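Home | Notebook | Bench Log | Parts | Contacts

28 June 2024
Gremham shop, bay 6
Entry: P. Huỳnh

Continued on the elevator trim actuator from the museum's attack jet. Damian had the unit on the bench with the cover off when I came in. Motor runs both directions on 28 V DC, current draw steady at no load. Limit switch on the nose-down side does not open at end of travel. Pulled the switch, cleaned the contacts, reinstalled. Same result. The plunger is worn and the cam no longer pushes it far enough to trip. Ordered a replacement from Sumampouw, part on back order until July.

Jackscrew inspection: end play is inside the limit in the overhaul manual. Old grease came out brown and stiff, no metal in it. Cleaned with solvent, blown dry, left uncoated until Maiara has measured the threads. She wants readings at both ends and at midspan before anything goes back on.

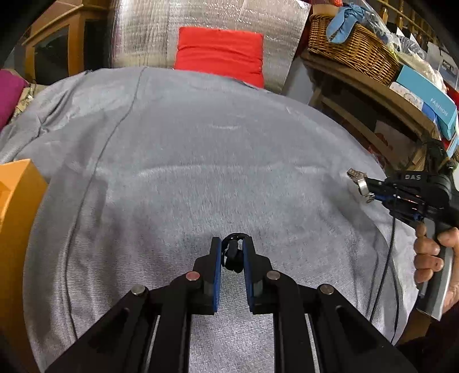 Rudder pedal linkage next. Left pedal pushrod has a bent end fitting, found when Emerson tried to set neutral. The airframe log lists 1,702 hours at retirement and has no entry for the linkage after the last phase inspection, so the damage may date from the road move. Fitting is off and tagged. Do not straighten it. Raltero can machine a new one from our drawing, but the drawing has to show the thread class, and the copy in the binder is missing that note. Marisol is checking the microfilm.

Cable tensions, rigging pins in, shop at 77 °F:
Rudder left - low, two turns taken up on the turnbuckle, now in range
Rudder right - in range, not touched
Elevator up - in range
Elevator down - reads high, rechecked with the second tensiometer, still high

The two tensiometers disagree with each other on the elevator down cable by more than I like. The older one is past its calibration date. Red tag on it, and the readings above are all from the Pluvbridge unit.

Nose gear door: hinge pin was seized at the aft end. Soaked overnight, drove it out this morning with a brass drift. Bushing scored, pin reusable after polishing.

Open items:
- limit switch, waiting on Sumampouw
- thread class for pushrod fitting (Marisol)
- jackscrew measurements (Maiara), then grease
- back off elevator down cable and take the tension again
- send old tensiometer out
- aft bushing for gear door, check drawer 155 before ordering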